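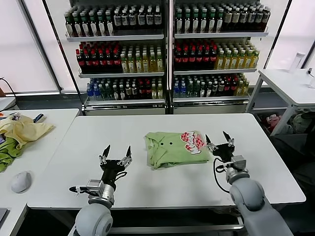
The green tee, folded, with the cartoon print showing.

Dec 1, 2018

I've been sorting clothes since October and Bernton is finally getting its share of the work done. My rule is one colour at a time, and light green came up first. The tee is a favourite of mine, even if the fold is still a bit rumpled on the left side.

A white table is best for this. You can see every crease, and there's room to square up the edges. I smooth the cloth from the middle out, then turn the sides in.
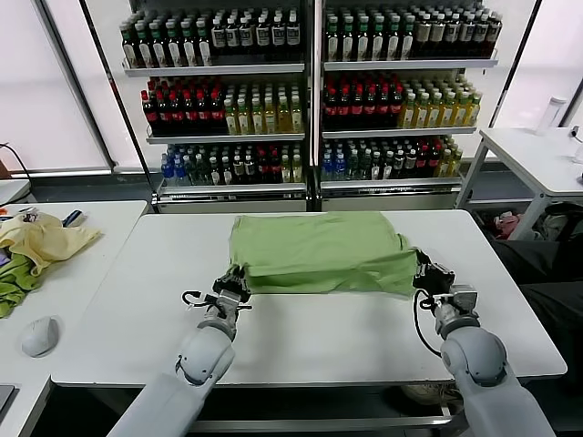

Light green cloth on the far half of the table, drinks shelves behind.

The bottles are grouped by colour too, red caps beside yellow-green. I'd like my wardrobe at home to look that organised. I have 12 shirts left to do and 2 of them need mending first. 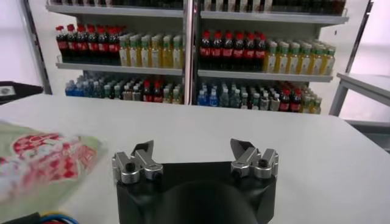

Next up: the pale green package

I'll start on it after lunch.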